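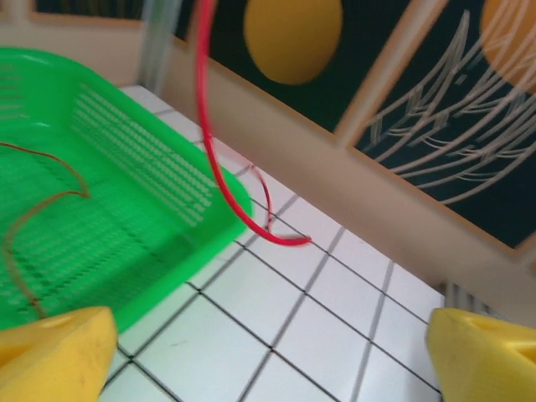

Sorting and Storage of Short Wire Offcuts in a Teaching Workshop

Project report, second-year course in Workshop Practice
Submitted September
By a student of the Brustden Technical Program

1. Background

The electrical workshop at Brustden is used by two course groups, and both produce a steady amount of leftover wire. Most of it comes from the wiring board exercise, in which students cut lengths of single-core wire, strip the ends, form a hook for the screw terminal and fasten the wire to the board. Pieces that are too short for the next exercise are set aside at the end of the session. Before this project there was no agreed place for them. They were left on the benches, pushed to the back of the counter or swept up with the general waste.

The instructor asked for a proposal that would reduce the amount of usable wire thrown away and shorten the time needed to clear the room. The project was limited to wire. Terminals, screws and cable ties are kept in drawers and were already in good order.

2. Aim

The aim was to find a simple way to collect, sort and store wire offcuts so that they could be used again in practice exercises. The method had to work with the furniture already in the room and had to be understood by a new student without instruction. The purchase of a cabinet was ruled out at the start on grounds of cost.

3. The work area

Sorting was carried out on the white tiled counter along the rear wall. The tiles are easy to wipe, and thin wire of any color shows up well on them. This is a clear advantage over the main benches, which are dark and scratched, and where short brown pieces in particular are easily missed.

The counter has one drawback. Fine strands catch in the grout lines and have to be picked out by hand or brushed along the line. Brushing across the tiles left strands behind in every trial. The final procedure therefore states that the brush must follow the direction of the grout.

4. Choice of container

Two types of container were compared. The first was a closed box with a lid, supplied by Savitow and previously used for fuses. The second was an open plastic basket with slotted sides and a perforated floor, of the kind sold for kitchens and bathrooms.

The closed box kept the contents clean, but students did not open it during the session. Wire was placed on top of the lid and fell off when the box was moved. The contents could not be seen without opening it, and several students cut new wire when suitable pieces were already inside.

The open basket was used more readily. Wire could be dropped in from any side, and the contents were visible from across the room. Dust and small scraps of insulation passed through the openings in the floor and could be wiped off the counter afterward. The bright green color was helpful as well, as it does not match any of the wire colors used in the course, and the basket was always easy to find.

The slots did cause some difficulty. Thin wire with a bent end tends to pass through a slot and hook itself on the outside. When a second piece is pulled out, the first comes with it or springs back. This was most noticeable with the thinner brown wire, which keeps its curve after being taken off the reel. The heavier red wire is stiffer and gave less trouble, except where a hook had already been formed at the end.

Lining the basket with cardboard was tried for one week. It stopped the hooking, but it also held the dust, and the lining was removed.

5. Procedure

The following procedure was written after the first trials and posted above the counter.

Offcuts are brought to the counter at the end of the exercise. Pieces shorter than 60 mm go directly into the metal recycling bin. Longer pieces are laid on the tiles and separated by thickness first and by color second. Bent ends are straightened with flat pliers, or cut off if the conductor is damaged. Pieces of 300 mm or more are tied in small bundles and returned to the reel shelf. The remaining pieces are placed in the basket lengthwise, with all ends pointing the same way.

Pieces that have become twisted together are not to be pulled apart inside the basket. They are lifted out together, laid on the tiles and separated there. In the early trials, pulling at a tangle inside the basket was the main cause of nicked insulation and of strands left in the slots.

The counter is brushed and wiped once the basket has been returned to its place.

6. Trial

The procedure was followed for 14 sessions, with both course groups taking part. The Miston group has its session on Tuesday morning and works mainly with the heavier wire. The other group uses both types. No change was made to the exercises themselves.

Clearing the room became more orderly during the trial. In the first sessions a line formed at the counter, as all students finished at the same moment and the sorting surface is narrow. The instructor then asked each bench to send one student with the offcuts of the whole bench, and the line disappeared. This arrangement was added to the posted procedure.

Reuse also improved. Students preparing for the stripping and hooking exercise were told to look in the basket before going to the reel. Over half of the practice pieces in the later sessions were taken from there. The quality of these pieces was acceptable for practice, although wire that has been straightened more than once becomes uneven and is harder to strip cleanly. Such pieces should be discarded.

7. Problems remaining

The basket is light and slides on the tiles when wire is pulled from it. Rubber feet were suggested, but the perforated floor leaves little area for attaching them. A damp cloth under the basket was used as a temporary measure.

Color sorting was not kept up consistently. When the session ended late, all pieces were placed in the basket together, and the next group had to separate them. A second basket would make this step easier. The Owen storage range carried by the campus supply store includes one of similar size, and a request has been submitted.

8. Recommendation

It is recommended that the open basket be kept in use on the tiled counter and that the posted procedure be included in the safety sheet given to new students. The closed box may be returned to the fuse shelf. The cutting lengths stated in section 5 should be reviewed if the wiring board exercise is changed, as they depend on the spacing of the terminals on the present boards.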